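Givport Student Robotics Club: Table-Laying Project
Progress report to the Keane Fund, second reporting period
Prepared by Eimear Dunne, project lead

1. Purpose of this report

The grant from the Keane Fund covers one academic year of work by the club's manipulation group. This report deals with the second period, from the end of September to the close of the teaching term. It follows the headings in the fund's guidance, except that equipment and room costs are treated together, as agreed by email with Bríd Cullinane.

The project has the same aim as in the original application. Students teach a two-armed robot to lay and clear a place setting for one person by recording the task themselves with hand-held grippers and training a control policy on the recordings. The robot arms belong to the engineering department and are available to us on a shared booking. The hand-held grippers, their cables and the recording computer were bought or built with grant money in the first period.

2. Summary of the period

The milestone for this period was 600 usable demonstrations across the task set. The group recorded 801 and rejected 121 at review, so the milestone has been met. The second milestone, a policy that completes the simplest task on the real arms, has been met in part. The third, a public demonstration at the end of the year, has not been started and was not due to be.

No change to the total budget is requested. We ask for one transfer between headings, set out in section 7.

3. Task set

The application listed tasks by name only. They were written up properly during the first weeks of term by Aisling Ó Flaithearta and Daithí Foley, and the club now works from that write-up. Each task has a start layout, an end layout and a time limit of 30 seconds. A demonstration that runs over the limit is stopped and not saved.

The tasks fall into two groups. The single-hand group consists of moving a cup from the rack to the mat, moving a spoon from the mat into a bowl, and the reverse of both. The two-hand group consists of setting a bowl on its saucer, laying chopsticks, and clearing everything back to the rack. The two-hand tasks take longer to learn for the students as well as for the policy. New members were given the cup task for their first two sessions and moved on when their rejection rate fell to the level of the existing members.

One task was withdrawn. Folding a napkin was in the application, but the jaws of the present grippers are too thick to get under a single layer of cloth without dragging it. We propose to leave it out of the final demonstration. Nothing else in the plan depends on it.

4. Recording

Sessions were held in the carpeted bay at the back of the teaching laboratory. The table position is fixed by tape and painted marks on the carpet, and the table is checked against them before the first recording of each session. This was a recommendation in our first report, after several days of data had to be thrown away when the table had been moved for cleaning and put back a short distance from its old position.

The recorder sits in a chair at the near side of the table with one gripper in each hand. A second student runs the computer, calls the start and stop, and resets the layout. The two swap after every block. Blocks were shortened in the middle of the term when students reported sore wrists, and the complaints stopped after that.
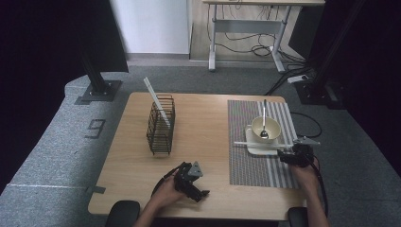
The two-hand tasks account for most of the rejected demonstrations, and the chopstick task for more of them than any other. A chopstick is thin, rolls when touched and gives the gripper very little to close on. The approach that the group has settled on is to take it near its right end with the right-hand gripper and bring it in across the front edge of the saucer, with the bowl and its spoon already in place, while the left-hand gripper waits with its jaws open on the other side of the table. Students who tried to grasp the middle of the chopstick tended to hide it from the camera behind the gripper body. A written note on this has been added to the task sheet, and the rejection rate for the task fell in the sessions that followed. The woven placemat is also a help, as its surface stops the chopstick rolling as far as it does on bare wood. It is now part of the start layout for every task so that the background does not differ between them.

Cable routing is the remaining nuisance. Each gripper has its own black cable, and the right-hand one runs down over the side of the table while the left-hand one has to cross the near part of the top. In some of the rejected recordings the left cable had touched an object or lifted the edge of the mat. Daithí Foley has tested a light overhead arm made from scrap tubing that would carry both cables from above. It works, but it is not stiff enough and it sways after quick movements. A second version is being drawn.

5. Review of recordings

Every demonstration was reviewed by a student who had not recorded it. The reasons for rejection are logged under fixed headings: tracking lost, object dropped, cable contact, wrong end layout, and other. Tracking loss was the most frequent reason early in the term and became rare after the grey tabs on the grippers were refitted with two screws each. They had previously been glued, and a knock was enough to turn them.

Catríona Ó Riain wrote a small viewer which plays the recording beside the tracked positions of both grippers and lets the reviewer mark a fault with one key. It has shortened reviewing considerably. The earlier method, in which faults were typed into a spreadsheet by hand, left a backlog at the end of the first period. That backlog has been cleared and the recordings in it are included in the totals above.

A disagreement arose over recordings in which an object is set down slightly off its mark and then corrected. Some reviewers rejected these and others kept them. The rule is now that a single correction is acceptable, on the ground that the robot will also need to correct itself. Recordings reviewed before the rule was agreed were looked at again.

6. Training and trials on the arms

Training was done on the department's shared computer, in the evening slots after 18:00. A policy for the cup task was trained first on the first-period data and then again on the enlarged set. The second version completes the task on the real arms when the cup starts in the middle of the rack. It is unreliable when the cup starts close to either side, where the wires of the rack restrict the approach. Fewer recordings exist for those positions, and filling that gap is the first item of work for the next period.

The spoon task runs in part. The arm reaches the spoon and grasps it, but releases it too early in many trials, with the spoon leaning on the rim of the bowl. We believe this is a timing fault between the recorded jaw opening and the command sent to the arm. The delay has been measured by Catríona Ó Riain and a correction is being tried. No two-hand policy has been run on the arms, and none will be until the spoon task is sound.

All trials on the arms were supervised by a member of department staff. There were no injuries. One motor was stopped by its own protection when the arm pressed down on the table, and it was undamaged. The lower height limit has been raised since then.

7. Equipment, room and budget

The main purchase of the period was a replacement set of gripper jaws from Unatus, in a softer material than the first set. They hold crockery better and mark it less. The jaws wear at the tip and will need replacing again before the final demonstration.

The tracking software licence from Braruteck was renewed for the year at the student rate. The supplier has changed its file format, and two sessions were lost to converting old recordings. The converted files have been checked against the originals and agree.

Spending on travel is below plan because the visit to the partner school was put back. We ask the fund to allow the unspent part of this heading to be moved to consumables, to cover the spare jaws and the material for the cable arm. The visit itself will still go ahead and can be paid for from what remains.

8. Membership

Attendance held up well through the term apart from the weeks before examinations, when recording was suspended. Several first-year students joined after the open evening, and most have stayed. Aisling Ó Flaithearta trained them in recording and will hand this duty to one of the second-year members in the spring. Reviewing is less popular than recording and has been put on a rota.

9. Work planned for the next period

Record further cup demonstrations with start positions at both sides of the rack.
Correct the release timing and repeat the spoon trials.
Finish the second cable arm and fit it before two-hand recording resumes.
Train a first policy for the bowl and saucer task.
Agree a place and a date for the public demonstration with the fund.

The review log and the current task sheets are available on request. Questions about section 7 should go to Eimear Dunne, and those about the recordings to Catríona Ó Riain.

Givport Student Robotics Club | Contact the club | Copyright the authors | Back to top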